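Ticket 363
Opened: 12/1/22
Product: Kerno washing machine, freestanding, bought from Posgate, Vostosthorpe branch
Fault: stops before final spin, shows E9, door stays locked
Status: Closed

CUSTOMER
The machine washes. It rinses. Then it arrives at the final spin, thinks it over, and gives up with E9 on the display and a full drum of water behind a locked door. The manual says E9 means "see manual". I have seen the manual.

It happens on Delicates and on Hand Wash, both set to 800. Cottons will run to the end if the drum is properly full. The machine is level, or was when I last had the spirit level on it. Please don't ask me to switch it off and on again, as that is how I get my clothes back.

SUPPORT
Thank you for contacting Posgate Aftercare. Please switch the machine off at the wall, wait ten minutes and switch it on again. If the fault returns, clean the pump filter behind the flap at bottom right and let us know which programme was in use.

CUSTOMER
Switched off. Waited. Switched on. E9.

Filter cleaned, with a roasting tin underneath as the manual suggests. The manual's artist has drawn a neat little trickle. I would have drawn the roasting tin much smaller and the floor much wetter. Out came a hair grip, a button and a wad of white thread. The impeller behind it turns freely. Programme was Delicates, one scarf, nothing else in the drum.
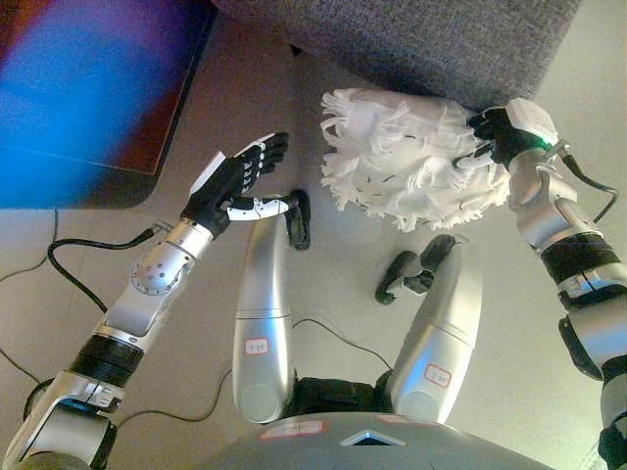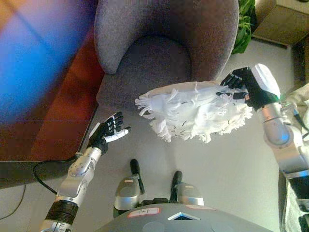

Attached: tiled floor (first), white scarf with fringe (second).

SUPPORT
Thank you for the attachments. Please confirm whether the drain hose is pushed more than 100 mm into the standpipe, and whether the machine empties on the Drain Only programme.

CUSTOMER
Drain Only works, and sounds very pleased with itself. The hose was in a good deal further than 100 mm. I have pulled it back and clipped it. Ran Delicates again with the same load: it got as far as turning the drum slowly one way, then slowly the other, for what felt like most of my middle age. Then E9.

SUPPORT
This has been passed to our technical team. On this model E9 covers two faults, slow draining and failure to balance the load. As Drain Only completes normally, we believe it is the second. A single light item gathers on one side of the drum when wet and the machine won't go up to speed. After nine attempts it stops and holds the door.

Please try the following:
1. Put the item in a mesh wash bag, fringes and ties tucked in.
2. Add two or three hand towels of a similar colour.
3. Lower the spin from 800 to the next setting down.
4. If E9 still appears, run Drain Only and wait for the lock to click.

CUSTOMER
Two towels and a mesh bag, and it went straight through to the end. So I am now washing clean towels to keep a scarf company. Tried it again at 800 with three towels and that finished too.

Could somebody mention to Kerno that one code for two faults is a bit mean? There must be an E10 going spare.

SUPPORT
We have passed your comment on. As the fault has not returned, this ticket will now be closed. Please tell us how we did.

CUSTOMER
The survey link goes to a page about fridges.

SUPPORT
Thank you. A new ticket has been opened for this.

Related tickets
Kerno washing machine: door lock clicks but will not open
Kerno washing machine: walks across floor during spin
Osei tumble dryer: stops early, clothes still damp
Osei tumble dryer: lint light stays on after cleaning
Drain hose too short for standpipe
Survey link opens wrong page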